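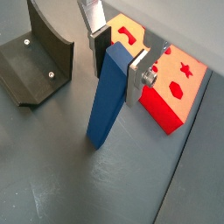 Otico Shape Sorting Box, with wooden blocks
Made by Nundora, in our shop from September

Product details

The Otico is a shape sorting box for small children who start to be interested in putting things inside other things. It is a classic toy and we didn't try to make it more modern. There is no battery, no music and no light. The child takes a block, looks for the right opening, turns the block until it fits, and lets it fall. Then an adult opens the box and everything begins again.

Nundora is a small workshop where five people work. The first sorting box was drawn by Győző Bakos, who before made kitchen drawers and has still the same opinion about corners: every corner must be rounded by hand after the machine. Because of this work the boxes are not perfectly identical. If you buy two, you may notice a little difference at the edges.

For which age

We recommend the Otico from 18 months, together with an adult. Most children of this age will first enjoy to open the box and to empty it, and they will put the blocks in a shoe, in a pot or under the sofa. It is normal and you don't need to correct it. The interest for matching the shapes comes usually later, and it comes slowly. Some children prefer one block only and repeat it for weeks.

For older children, from three years, the blocks can be used for building also. The long ones stand well on a flat floor. On a thick carpet they fall easily, so please use a tray or a big book under them.

How to begin

Give two or three blocks at first, and keep the others in the bag. Choose the simple shapes, for example the round one, which goes in from any side. The long shapes with corners are more difficult, as the child must turn the hand and also hold the block straight above the opening. When you show how it works, make it slowly and without many words. Afaf Semaan, who tests our toys in her nursery group, puts the box on the floor between the child's legs. In this position the box doesn't slip away and both hands are free.

If the child becomes angry with a block, you can turn the box so the right opening is in front. We have seen that this small help is better accepted than when the adult takes the hand of the child.

Material and paint

The blocks are solid beech wood. The paint is water based and resistant to saliva and sweat. Two layers are applied, and between them the wood is sanded one more time - without this step the surface stays a little rough, like paper. In the first weeks you may smell the wood when you open the package. It is only beech and it disappears if you leave the box open near a window.

On the edges the color can become thinner after long use. It does not come off in pieces. If you find a piece of paint which is loose, please write to us with a photo and we will replace the block.

Cleaning and care

Wipe the box and the blocks with a damp cloth and dry them right away with a towel. Don't put them in the dishwasher and don't leave them in a bath of water, even for a short time. Wet beech becomes bigger, and then a block which was fitting before will stop in the opening. If this happened already, leave the block in a dry room for a few days, not on the heater. Usually it goes back to its size.

For day care centers we suggest a mild soap once per week. Alcohol wipes make the paint dull after some months.

Spare blocks

Blocks get lost, we know it from our own homes. You can order each shape separately in our spare parts page, and you don't need to keep the receipt. Please write the shape and the color. As the paint is mixed in small quantities, a new block may be a little lighter or darker than the old ones.

Delivery

Orders are packed by Genji Iwasaki and leave the workshop before 3 in the afternoon, if we receive them in the morning. The package is cardboard with paper filling and can go completely in the paper recycling. If you want it as a gift, choose the cotton bag in the order form. The bag is also useful later for travel, but please remove the cord for children under three.

You can return the toy within 45 days. It must be complete, but we accept it also if it was unpacked and tried.

From our customers

"My son has it for 8 months now and he still asks for it in the morning. The lid is a bit hard to open for my mother, for me it is fine." - Mio Oshima

"Good weight, nice colors. I was hoping the bag would be included in the price. The delivery was quick." - Kumiko Sasaki

Reply from Nundora: Thank you for the comment about the bag. We keep it separate, as many families told us they have already enough bags. The lid is tight in purpose, but it gets easier after some use. A little dry candle wax on the edge helps too.

Also in this series

Arside stacking rings
Arside pull cart, small
Otico cotton bag with cord
Spare blocks, each shape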